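Grorenden Handheld Collection Kit
Set-up Guide, Section 2: Planning and Budgeting a Site

2.1 Before you order

Complete this section before a purchase request is raised. Most budget overruns reported to us come from items outside the kit itself: appliances, furniture, floor space, power and operator time. The kit price covers grippers, head camera, backpack unit and charger. It does not cover anything the operator will touch.

Consuelo Calvo maintains the planning worksheet that goes with this section. Request the current copy through your Ireo account. Worksheets issued before March use the old charger rating and should be discarded.

2.2 Counting stations and kits

1. List the tasks you intend to record. Group them by the object handled, such as appliance controls, screens or kitchen items.

2. Assign each group to a station. A station is one object or one table with clear standing or sitting room.

3. Order one kit per operator working at the same time. A kit is 2 grippers, left and right, matched at the factory. Single grippers are sold only as spares.

4. Add 2 spare finger sets for each kit. Fingers are a wear part and are not covered by the warranty.

Note: Do not order by station. Operators move between stations during a shift, and a site with 9 stations commonly runs on 7 kits.

2.3 Choosing objects and furniture

Full-size household appliances and ordinary tables are suitable. Allow for glossy surfaces in the plan. Dark glass and polished panels reflect markers and lights, and may call for extra calibration time on the schedule.

Operators at a multi-station site, with handheld grippers in use:
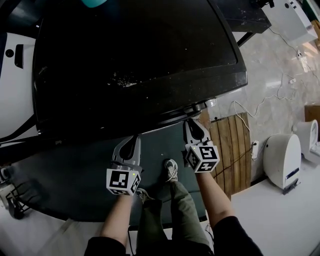
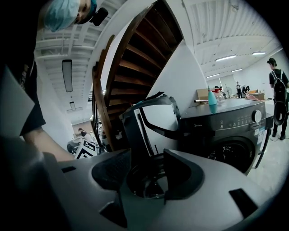
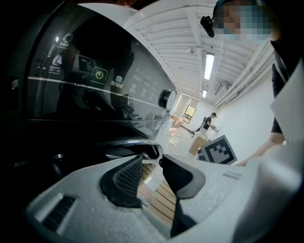
5. Price each object at replacement cost, including delivery and any stair carry. Used appliances are acceptable if the control panel is complete and legible.

6. Enter disposal as a separate line. Large appliances cannot go back to the supplier after use, and Olmedo charges for collection by weight.

7. Decide early whether water and drainage are needed. If the tasks involve only doors, knobs and buttons, leave the plumbing out of the budget.

Caution: Do not budget for a shared object at two stations. Moving an appliance between stations voids the station calibration and takes more operator time than a second unit costs to rent.

2.4 Floor space and power

8. Measure the clear floor at each station with doors and drawers fully open. The operator must be able to step back while wearing the backpack unit.

9. Allow one wall outlet for each charger. Chargers must not be plugged into the same power strip as a washing machine, heater or other high-load appliance.

10. Reserve a table for charging and data transfer, away from the walkways. Cables across a walkway must be covered. Cimwood supplies floor channel by the length — order it with the furniture, as it ships slowly on its own.

11. Check ceiling lighting with the blinds open and closed. If readings differ widely, add blinds or fixed lamps to the site budget.

2.5 Operator time

12. Budget paid time for fitting, calibration and breaks as well as for recording. Enter these on separate lines of the worksheet.

13. Include disposable hair covers where headgear is shared. These are ordered by the carton and are not included in the kit.

14. Plan one weekly maintenance slot for cleaning fingers and checking marker faces. Thursday is the default in the worksheet and can be changed on the first tab.

Note: A marker face that is scratched or lifting must be replaced before the next session. Keep spare faces on site — they are listed under consumables.

2.6 Submitting the plan

Send the completed worksheet with a floor sketch that shows outlets, windows and stairs. Quotes are not issued without the sketch. For kit assembly and first charge, go to Section 3.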